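Wanted: people who don't believe food containers do what the sticker says
Stollari household testing, fall round (October)

We test containers. Tubs, bottles, lidded boxes, the things that pile up in the cupboard next to the stove. Most come to us with a claim printed on them: leakproof, airtight, clear for life. We have been through enough of them to doubt all three, and we'd like some help from people with the same problem.

The work is done standing or sitting at the long white table. You handle a container, open it, close it, and write down what you think. It is repetitive. Anyone who tells you product testing is exciting has probably sold some.
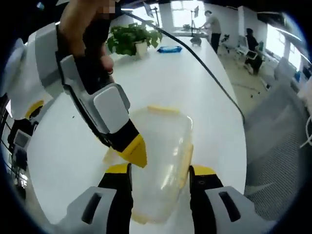 Clear plastic container with a pale yellow lid rim, on the test table.

The fall round is split between plastic and glass. Makers like to say their plastic looks like glass. Put the two next to each other under office lights and decide for yourself. We won't tell you beforehand which ones we expect to do badly, and please don't ask Yamuna Chettiar, who sets out the samples.

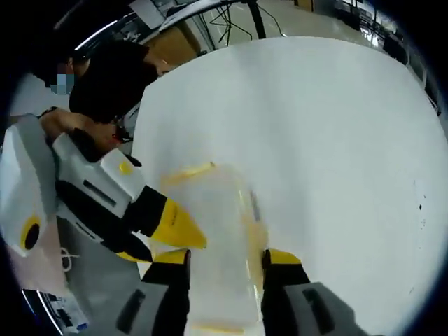 See-through plastic container with faint yellow and amber tints at the edges.

You would also get bottles. The question we care about with bottles is whether a normal hand can get the cap off and put it back on straight. "Easy grip" is on a lot of labels. We'd like to see that from someone with sore thumbs.

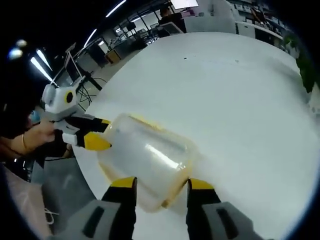
Sivaprasad Nadar: I did the spring round and I'd add that the caps take longer than you think. I went in sure I could tell a cheap bottle from a good one by feel, and my scores said otherwise. Bring reading glasses for the forms.

The forms are in small print, yes. We have asked for bigger ones.

Glass comes last in the session. Our doubts there are mostly about the rims and what happens to a snug fit after months in a real kitchen, so we want people who cook and carry leftovers to work.

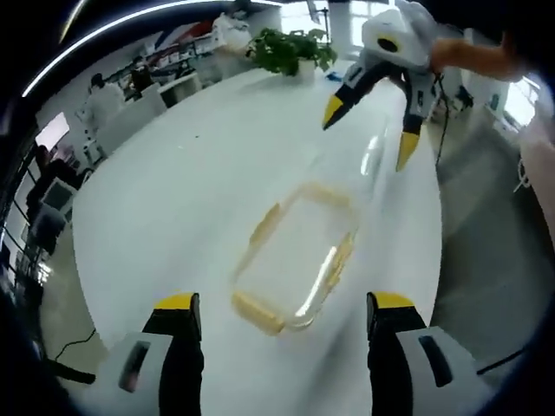
If all you ever do is order in, this round probably isn't for you. We also turn down anyone who works for a housewares maker or gets free samples from one.

A session lasts 3 hours with a break. Pay is 900 for the full set of sessions, or 800 if you skip the take-home part. You get paid the same whether you like the products or hate them.

To apply, write to the Stollari front desk and quote reference 3678. Tell us about one container you regret buying, and why. Skip the résumé.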